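April, workshop notebook, dye bench

Madder again! Third pot of the month and I think we finally have the red I have been chasing since the Stastow yarn came in. Writing this down now while the skeins are still dripping over the sink, otherwise I will forget which pot was which (as happened with the onion skins, sorry everyone).

Recipe as run: 300 g of the Stastow wool, scoured the evening before and left to soak overnight. Alum at 17 percent of dry weight, one hour at a bare simmer, cooled in the pot. Then 300 g of ground madder root, so weight for weight, steeped in warm water from breakfast until after lunch and strained through the old pillowcase.

The big change was heat. Last time I let the bath creep up and got that brick brown we all politely called "autumnal". This time I sat next to it with the thermometer and never let it past 65 C. Tedious, but wow. The first skein came up a proper clear red, a bit toward tomato in daylight, and the second only a touch softer. A pinch of chalk in the bath helps too, our tap water is so soft up here. 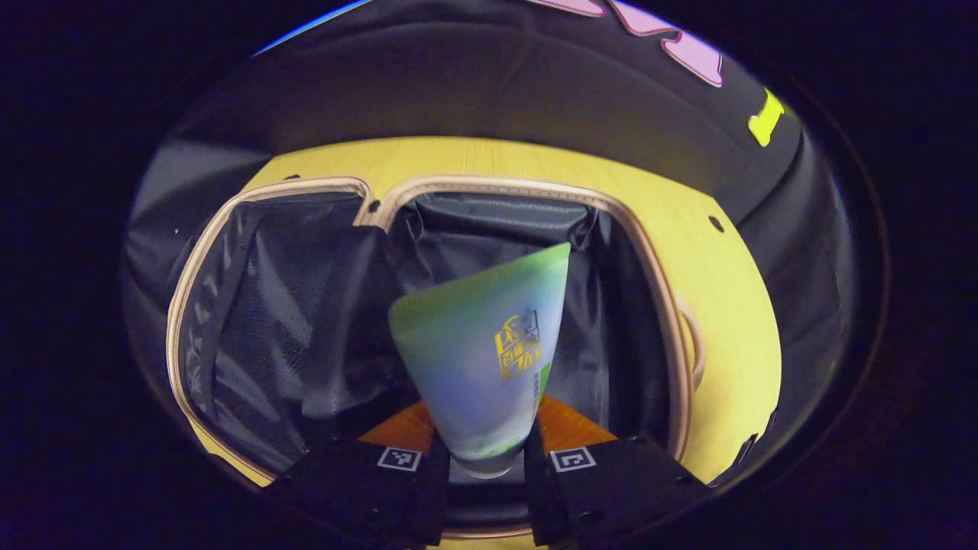 Magnus Strachan
Dye bench and yarn store

Exhaust bath: still plenty of color left in it, so I threw in the Geddes silk scraps without weighing them. Coral! Really lovely coral, and very even considering how crowded the pot was. A third dip with undyed Ledus sock yarn gave a pale peach. I'd happily knit a whole sweater in that.

pH strips are nearly gone, the 41 on the lid was the count when the box was opened, please don't trust it. More on the list.

Iron: dipped one short length of the red in a weak iron bath for two minutes and it went to a deep plum. Want to try this on a full skein, but in the enamel pot with the chip, never the good one.

Still to do
Light test, half of each sample under card in the south window, check in a month.
Wash test with the Gultik soap, warm and cool.
Label the skeins BEFORE they go in the basket.
Ask whether anyone wants the spent root for a last pink bath. It's in the lidded bucket by the back step and smells fine so far.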